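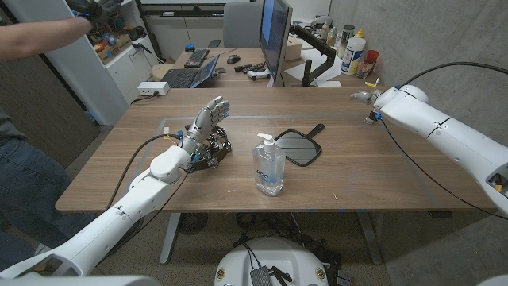 Planning for the second hand: how Preledcombe budgets for its manipulation laboratory

Search this site Search Advanced search

August
By the Research Services communications desk

When the Preledcombe laboratory at Takley submitted its equipment plan for the coming financial year, the largest single line was not a robot. It was a maintenance and replacement allowance for the robots it already had, covering hands, grippers, cables, fastenings and the time of the staff who fit them. Precious Macaraeg, the laboratory's equipment planning manager, defended that line before the capital review panel in person, and it was approved without reduction.

Ms Macaraeg has held the post since it was created. She agreed to speak to us about the way the laboratory decides what to buy, what to repair and what to leave until another year, and about the advice she would offer to departments now preparing a first request for robotic equipment.

"The purchase price of an arm is the part everybody prepares for," she said. "They have three quotations, they have a comparison table, they have read the data sheets. Then I ask what will be on the end of the arm, who will change it, and what happens to the work in the week when it is away being repaired. Very often there is no figure for any of that."

The laboratory's work concerns the handling of ordinary household and personal items, under a programme known as Gasusora. Arms are fitted with different end pieces according to the task, and a jointed hand and a simple gripper may be in use at the same desk. For planning purposes, Ms Macaraeg treats the two as different classes of asset.

"A simple gripper is close to being a consumable," she explained. "We allow £869 for a replacement, we keep one on the shelf, and a technician can fit it before lunch. A multi-fingered hand is an instrument. It has its own wiring, its own small motors and its own calibration, and it needs its own entry in the register. If you put both of them under 'accessories', your budget will be wrong by the second quarter."

She is equally firm about inspection intervals. Every hand in the laboratory is looked over after 50 hours of use and taken out of service for a full check after 100. The hours are recorded in Tan, the booking and asset system that the laboratory adopted when it outgrew a shared spreadsheet. A researcher who books a session must close it again at the end, and the hours are then added to the record of the arm and of whatever was attached to it.

"There was some resistance," she acknowledged. "People felt it was one more form. My answer was that I could not ask for money to replace a part if I had no evidence of how long the last one had served. The form takes less than a minute. I have used the results in every bid since."

Those records now provide the basis for the annual estimate. Tan shows 2,160 hours of arm time in the last complete year, a figure that Ms Macaraeg quotes readily and that she believes carried more weight with the panel than any description of the research. It allowed her to set out how many inspections would fall due, how much technician time they would require and at what point in the year each of the older hands should be expected to come out of service.

The plan does not assume that every worn part will be replaced. Each item coming out of service is placed in one of two groups. Those that can be restored at a reasonable cost are sent for repair and return as spares. The rest are stripped for usable fastenings and connectors, written off in the register and disposed of under the site's ordinary arrangements for electrical waste. The decision is made jointly by Ms Macaraeg and the senior technician, and the reason is entered in the record.

"I am asked why we do not repair everything," she said. "For a motor or a cable, we usually do. With a whole finger assembly, the labour can come close to the price of a new one, and you still have an old palm underneath it. I would sooner spend the money once."
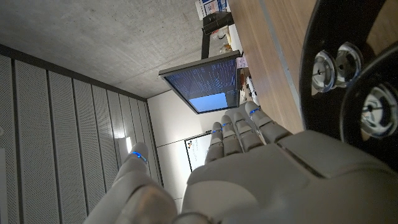

Spare capacity is a subject to which she returned several times. In the laboratory's first two years there was a single hand of the more complex type, and when it was away, the work that depended on it stopped. Staff were reassigned to other tasks, but the time could not be recovered, and one milestone was moved as a result. The second hand was requested in the following round. Ms Macaraeg described the case she made for it as a plain calculation of salaries paid against work not done.

"I did not argue that a second hand would make the research better," she said. "It might, and the researchers had views on that. I argued that we were already paying for it in idle time. That is an argument a finance officer can check."

Asked what is most often left out of a first request, she named the surroundings. A bench must be of a suitable height and must not move. Power and data points need to be where the equipment will stand. Cables require support along their length, and there must be clear space for a person to work beside the arm and to reach the stop control without leaning across it. A workstation with a proper screen is needed close by, and it should be included in the request from the outset.

"We had a department visit us with a very careful plan for two arms," she recalled. "They had measured the floor for the bases. They had not allowed for the desk, the computer, the chair or the person sitting in it. I sent them away with our room plan, and they came back with a larger room and a smaller order. I think that was the right outcome."

Small items also have a place in the plan. The objects used in handling work are ordinary goods, bought from ordinary shops, and for some time they were paid for by individual members of staff who then claimed the cost back. Ms Macaraeg has replaced this with a modest fund held by the laboratory office. The sums are slight, but she considers that the earlier practice concealed a real running cost and caused needless delay — one claim for a set of kitchen utensils was outstanding for most of a term.

Training is budgeted separately. New members of the group complete an induction with a technician before they may book a session alone, and the technician's time is charged to the training line, not to maintenance. Gloves and other personal items are supplied by the laboratory. Refresher sessions are held whenever a new type of end piece is brought into use.

On the question of leasing, Ms Macaraeg was cautious. The laboratory has considered it twice and declined on both occasions. The terms on offer required equipment to be returned in the condition in which it was supplied, and researchers at Takley routinely alter mountings, add connectors and mark out their own work areas. "If your use is fixed and known, a lease may serve you well," she said. "Ours changes from month to month. I could not sign that clause in good faith."

She would, however, encourage departments to consider sharing. Preledcombe already makes one bench available to other groups in the late afternoon, from four o'clock, and the hours are recorded in Tan against the visiting group's cost code. Visitors bring their own objects and software, and are charged a rate that covers inspection and wear. Ms Macaraeg hopes to extend the arrangement if technician cover can be found.

Her present concern is the timing of the next round. The two oldest arms will reach the end of their supported period within a few months of each other, and replacing both in a single year would leave little for hands, grippers or furniture. She has proposed that one be replaced early and the other kept on lighter duties, with a reduced number of bookable hours. The panel has asked for a further paper on the risks of running an unsupported arm, and she expects to submit it after the summer.

"I would ask colleagues to talk to us before they talk to a supplier," she said. "We can show them the register and the room, and they can see what a year of use looks like on paper."

Departments wishing to arrange a visit, or to obtain a copy of the planning template used at Preledcombe, should write to the laboratory office at Takley. Requests for shared bench time must be supported by a budget holder.

Sign up to receive the Research Services newsletter. You may unsubscribe at any time.

This website uses cookies to improve your experience. Accept all Manage preferences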